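Screwdriver storage

Screwdriver storage refers to the containers, racks and other fittings used to keep screwdrivers between jobs, and to the habits by which they are returned to a known place. It is treated in most household and workshop manuals as a branch of hand tool care. The subject covers single tools kept in a kitchen drawer as well as large sets held in schools and repair shops.

Types

Storage is usually divided into fixed and portable forms. Fixed forms include wall racks, drilled shelves and magnetic bars. A drilled shelf holds each tool by its handle, with the shaft hanging through the hole, and takes up little depth on the wall. Portable forms include rolls, trays, boxes and open baskets. Rolls protect the tips well but must be opened fully before a tool can be chosen.

Open baskets are common in homes and shared rooms. They are cheap, light and easy to wash, and they accept tools of uneven length. Their main drawback is that screwdrivers slide over one another and come to rest in different directions, so that tips of similar size are hard to tell apart. Baskets with large openings in the sides may also let narrow shafts pass through.

Sorting

Sets are commonly sorted by tip, by length or by handle color. The Terthorpe method, taught in evening classes in household repair, sorts first by tip and then by length, and limits each container to 20 tools. The Mwakalinga system uses handle color alone and is preferred where tools are shared among beginners. Under either arrangement, tools with damaged tips are set aside for repair or disposal.

Parts relevant to storage

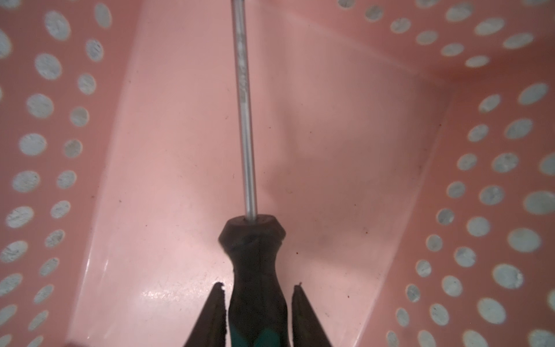

Text and photo selection: Radomir Pavlović

The shaft, the collar and the handle each affect how a screwdriver may be stored. A hexagonal collar at the top of the handle, as on the dark-handled screwdriver in the pink plastic basket, forms a shoulder wider than the shaft. On a rack that supports tools with the tip upward, this shoulder sets the largest shaft opening the tool can pass through. Some collars of this shape also accept a wrench.

Markings stamped on the shaft may give the size of the tip or the name of the maker. They become faint with wear, and a label on the container is then the more dependable guide.

Handles with a rubbery surface collect dust and should be wiped with a dry cloth before storage. Solvents can soften some grips and are generally avoided.

See also: Hand tool care; Pegboard; Tool roll; Workbench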